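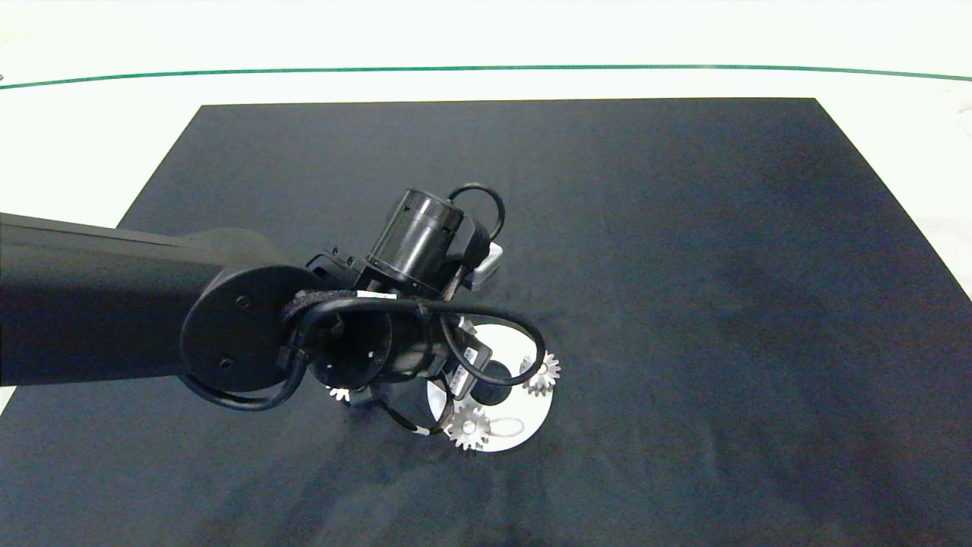
A paciência das engrenagens

Bouchra Filali já perdeu a vergonha de dizer em que trabalha. Passa os dias na Visis a ensinar um braço robótico preto a mexer em engrenagens metálicas do tamanho de botões, sobre um pano azul-escuro que ela alisa de manhã e que volta a enrugar antes do café.

O ofício consiste em repetir. Cada tentativa, boa ou desastrada, é gravada e vai para o monte de onde o sistema há de aprender. Em março eram 409 exemplos; agora são 3898, dos quais 152 foram para o lixo porque alguém espirrou, tropeçou ou teve uma ideia.

"Os primeiros 38 fazem-se com entusiasmo", diz Filali. "Depois começa-se a pensar no jantar."

O pensamento no jantar, infelizmente, também fica gravado. Um operador distraído hesita por cima do disco branco, e a máquina, aluna aplicada, aprende a hesitar. Na Zalton, que encomendou o trabalho, chamam a isto variabilidade humana. Filali chama-lhe sexta hora de turno.

Pergunto-lhe se o braço vai ficar melhor do que ela. Encolhe os ombros e endireita um cabo preto.

"Com as engrenagens, espero que sim. Já com o pano, duvido."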